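Clinevent Two-Arm Folding Cell
Set-Up and Service Guide
Section 7: Grip Loss and Flap Tears During Box Folding

Applies to cells with control software build 271 or later. Revised 3/29/21.

Use this section when the cell stops with fault code 1193 (grip loss), or when a box is torn or creased in the wrong place and no fault is shown. For a full collision stop, go to Section 8.
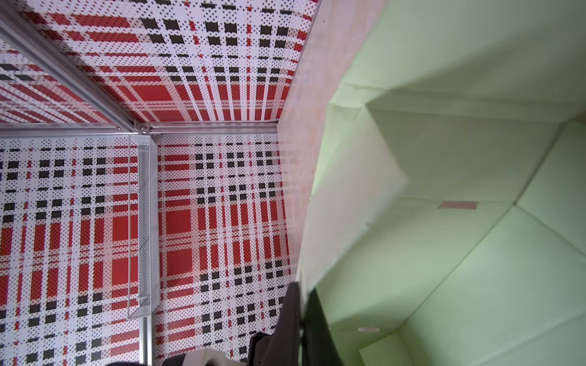
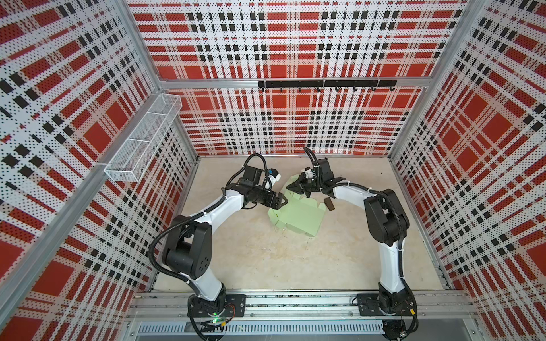 Folding a green box: wrist camera view first, then the cell camera view.

7.1 What the fault means

Code 1193 is raised when a gripper is told to hold and its fingers close past the set thickness for the board. The controller reads this as a lost flap. Both arms stop where they are and hold position under power. The arm that lost its grip is named on the Status page as L or R.

CAUTION: An arm in a grip loss stop is still powered. It can drop if power is cut. Do not reach between the arms until step 4 below is done.

7.2 Clearing a grip loss stop

1. Press Pause on the operator panel. Do not press Reset yet. Reset erases the finger position log.
2. On the Status page, write down the arm letter, the cycle number and the finger gap.
3. Select Support Arms and follow the prompts until both arms are on their rests.
4. Press the emergency stop and turn the main switch to OFF. Lock it out if your site requires it.
5. Take the box out by hand. If a flap is still caught in a gripper, open the fingers with the release screw on the gripper body. Pulling the flap free can leave board fibers on the finger pads.
6. Check the work surface for scraps of board or tape and remove them.
7. Turn the main switch to ON, release the emergency stop and press Reset.
8. Run Home, one arm at a time, left arm first.

Note: If Home fails with code 398, the arm was moved by hand while the power was off. Repeat step 8 with speed set to Low.

7.3 Finding the cause

Fingers close on nothing: The box is out of position. Check that the blank is square to the rail, then run Locate Box again.

Fingers close on the flap, then slip: Clean both pads with a dry lint-free cloth. Replace pads that are shiny or have a groove worn in them. Pads are sold in pairs under the Hegde name and must be changed in pairs.

Flap tears at the crease: The two arms are pulling against each other. This is most often seen after one arm has been taken off its base plate and put back. Tighten the base plate bolts, then run Two-Arm Alignment (Section 4).

Fault comes and goes: Inspect the cable on each arm from the wrist to the base, with power off. Look for flat spots and for places where it rubs on a joint. A cable that goes tight when the arm reaches across the table needs more slack at the shoulder.

7.4 Return to service

1. Load a new blank. Do not reuse a box that was in the cell when it faulted.
2. Run one fold cycle at Low speed with the operator at the emergency stop.
3. Run three cycles at normal speed.
4. Enter the fault in the service log.

If code 1193 appears more than twice in 1,000 cycles, take the cell out of service and send the finger position log to Clinevent support.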